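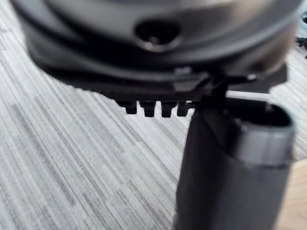

Black housing, close up, recessed hole near the middle.

Filed under: Shop Notes / Finishing

Aug 9, 2021

Shellac again. Batch from April is dead, stays tacky, tossed it. Mixed new from the Hollenstein flakes, 132 g to the jar, strained twice thru a paint filter. Still cloudy at the bottom, leave it sit.

Teretti chair: back rail had 8 coats on before lunch, too fast, drag marks near the left post. Sarita Vashisht says wait up to 10 hours before leveling. Will wait. Rubbed out the seat frame with oil and the grey pad, good enough.

Dostmont stool still not glued. Need the short clamps back from Trimville, asked twice.

Humidty bad after the rain, door shut, fan on low. Try thinner cut on the arms tomorow, scrap first. Order alcohol.

2 comments | 27 shares
Back to top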